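Barer hand-held gripper pair: a long look after two months of use

Posted 20th July by Kamarul Raju

I ought to begin by admitting that I was rather fond of our old grippers. We had been using the Tandum pair since well before I took over the bench, and I'd got so used to the way they creaked that I could tell from across the room whether somebody was closing on a sponge or a spoon. So when the Barer set arrived in May I was not exactly rushing to open the box. I left it on the shelf for a few days, made a lot of tea, and finished a batch of cup-stacking with the old ones first.

Then Firdevs Ağca opened it while I was at lunch, and by the time I got back she had both of them going and wouldn't give me a turn until four o'clock. I suppose you could stop reading there, as that is more or less the review! But I've used them nearly every day since and there are a few things I'd have liked to know before we ordered.

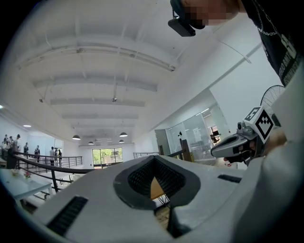
Planimton Robotics Workshop – Bimanual Manipulation Group

First, what you get for your money. We paid 1,309 euros for the pair, with marker cubes, cables and a chest harness included. The arm at the other end is a separate matter entirely, and if you don't have one already the grippers are going to look like the cheap part. You also need a head-mounted camera if you want the wearer's view as well as the view from each hand, which we do, and we already had one of those.

The body is bigger than I'd imagined from the shop page. It's pale grey, nicely rounded, with ribbed vents let into it, and from the gripper's own camera a good deal of your picture is simply gripper. I grumbled over this for the first week. With the Tandum the camera sat further back on a stalk and you saw plenty of table, but the stalk got knocked every single session and had to be calibrated again, and I had somehow stopped counting that as a fault. The Barer's view is very wide and very bent at the edges, so although the middle is full of your own tool you still get the other hand coming in from the side, and the person, and a fair bit of ceiling if you tip your wrist. For two-handed work I have come round to it completely. Being able to see the second gripper's marker cube from the first is worth far more to us than an unspoilt view of a chopping board.

The cubes themselves sit on top, white with the square markers printed on the faces. They are matt, thank goodness. Our last ones were glossy and every lamp in the building ended up in them. Tracking has been steady except when you put your hand too far forward and start covering a face with your knuckles, and everyone does this at first (I still do it when I'm concentrating). Two strips of tape to show where your fingers should stop would sort it out, and I do wonder why Barer couldn't mould a little ridge there.

Weight is fine for the first hour. I'd call it comfortable for folding, sorting and anything where your elbows can come down to the table now and then. For reaching up to a shelf I'd want a rest every ten minutes or so, and Yiğit Türkmen, whose shoulders are a good deal younger than mine, says much the same. The harness helps a bit. The buckles are plain black plastic and easy to adjust once it's on, but do get somebody else to do the back for you the first time or you will be going round in circles like a dog with a bandage.

Now the fingers. They are grey plastic with teardrop openings cut through them, and they give a little as they close, so they wrap round a thing instead of pinching it. Soft fruit, rolled socks, a paper cup with nothing in it, all lovely. Glasses are a pleasure, and I had been dreading glasses, because the Tandum used to spit them out sideways. Thin flat things are still a nuisance. A playing card on a bare table took me eleven goes, and I only managed it in the end by sliding it to the edge and cheating.

I should say something on the cable as well. One loops down from the cube to your body, and it is just long enough for me and just too short for anybody over six foot with a liking for big gestures. Barer do sell a longer one. I'd order it with the set and save the postage.

The software, which is called Işık and comes from a different firm, was the bit I expected to hate. Setting it up was a slow afternoon, and version 2 lost one hand's recordings twice without so much as a beep. Version 3 came out in June and has behaved beautifully. There is a small green light on each gripper's cube that you can check at a glance, and I've got into the habit of looking at both before every take, the way you pat your pockets for your keys. Since May we have recorded 3,069 takes between us, the great majority of them on the new version, and the ones we've thrown away were thrown away for our own clumsiness.

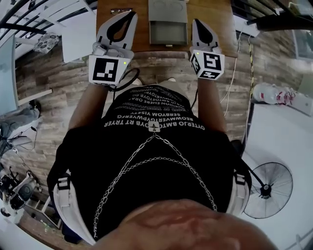
Doğukan Canpolat thinks I am being far too kind, and he asked me to put his side in. His view is that the springs are much too stiff for small hands, that a full afternoon leaves the thumb aching, and that the old Tandum trigger, creak and all, was the better trigger. He would have kept the old handles and bolted the new fingers on to them. He also says the catch that holds the fingers in place wants a proper screw, and on that one I have to agree with him, having spent part of last week under a bench with a torch looking for the left one.

I did write to Barer on the subject of the springs and had a friendly reply saying a lighter set was on the way, no date given. If they turn up I'll fit them to one hand and leave the other as it is, and we can all have a squeeze and argue about it.

So would I buy them again? Yes, and I'd buy a spare pair of fingers at the same time. If your work is mostly one-handed and mostly flat objects, I'd hang on to whatever you have now and see what the next model brings. If you're doing two-handed tasks round a table, with people who've never held a gripper before, they're the easiest I've tried, and newcomers are usually recording something usable before their tea has gone cold.

The Tandum pair is in the blue crate by the stairs, cleaned and with its calibration sheet, for any other group in the building that would like it. Please bring the crate back.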